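Workshop tips: small motors, driver boards and the wires between them

I keep a small workshop in the back room of the house, where I repair fans, pumps and toy cars and now and then build something with a brushless motor. The tips on this page are the ones I wrote on paper for myself over the years. Some are very simple. I still read them before I begin a new job.

Before you connect anything

Read the label of the motor and write down the voltage. Then read the label of the driver board and write that down too. If one of the two labels is missing, do not guess from the colour of the wires. I have a motor marked Ferero with three wires of the same yellow, and another with red, black and blue which are all phase wires. On the second one, the red is not plus.

Set the current limit of your bench supply low for the first start. With a small motor and no load I begin at 2 amps and go up only when the motor turns smoothly. If the supply goes into its limit at once, switch off and look for a solder bridge.

Cutting and keeping wire

Cut the motor wires a little longer than you think you need. A wire that is pulled tight will break at the solder joint, and always on the day when the machine is already closed. But do not leave long loops either. Long wires between the supply and the driver make voltage spikes when the motor brakes, and these spikes can kill the transistors.

Keep the thin signal wires away from the three motor wires. If they must cross, let them cross at a right angle. Twist each pair of signal wires together by hand, or with a slow drill if you have a long length.
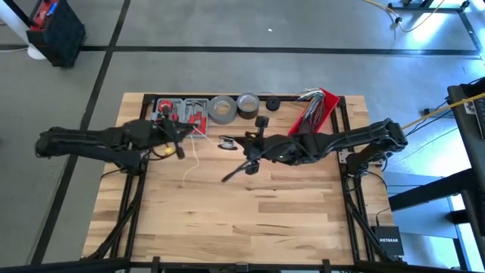 The hall sensor wires deserve special care. There are usually five of them, very thin, and the insulation melts easily. Put the heat shrink on before you solder (I forget this more often than I like to say) and push it far back from the joint, so that the heat of the iron does not close it too early.

For marking I use small pieces of paper tape with a letter: U, V and W for the motor, A, B and C for the sensors. Write with pencil. The ink of my marker disappeared when I cleaned the flux with alcohol, and I had to find the order again by trying.

If the motor shakes and does not turn

Most times two phases are exchanged with respect to the sensors. Switch off, change two of the motor wires and try again with the low current limit. If it turns but sounds rough and becomes warm without load, the order is still wrong — try the other combinations, one at a time, and note each one on paper.

If no combination works, measure the resistance between each pair of phase wires. The three values should be nearly the same. An ordinary meter is not precise below one ohm, so first touch the two probes together and subtract what it shows.

Looking after the driver board

Never pull out the motor plug while the motor is running. I lost a good Clurkmont board in this way, and the repair was not worth the price.

Put a capacitor near the supply input if the board does not already have one. Check the plus and minus of it two times. The voltage printed on it must be well above your supply voltage. For a 24 volt supply I take one of 50 volts.

Spacers under the board are cheap and save much trouble. A board lying on a bench full of wire ends will find one of them. I use 8 mm plastic spacers, and I brush the bench after every cutting job.

For screw terminals, do not put solder on the ends of stranded wire. The solder slowly gives way under the screw and the contact becomes loose. Use a crimp ferrule, or fold the bare strands back once and tighten well. After a few days of use, tighten again with the power off. 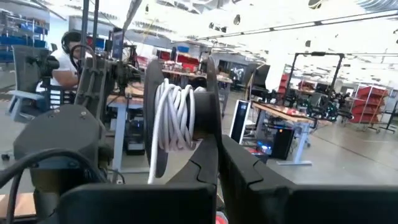 Heat

Touch is not a good thermometer, and on a live board it is also not safe. I have a cheap probe from Tshabalala which I fix to the heat sink with a bit of tape. Let the motor run for ten minutes under its real load before you close the box. What is cool after one minute can be too hot after ten.

Clean the fan filter in April, before the warm months. Mine is washed with soap and left until the next morning.

A notebook

For each machine I write the motor, the board, the wire order and the settings on one page. The highest speed goes there too. For the grinding wheel it is 2,661 turns per minute, and I do not go over it, whatever the motor could do. The page is folded and put inside the cover of the machine, behind the Wernine supply where no moving part can catch it.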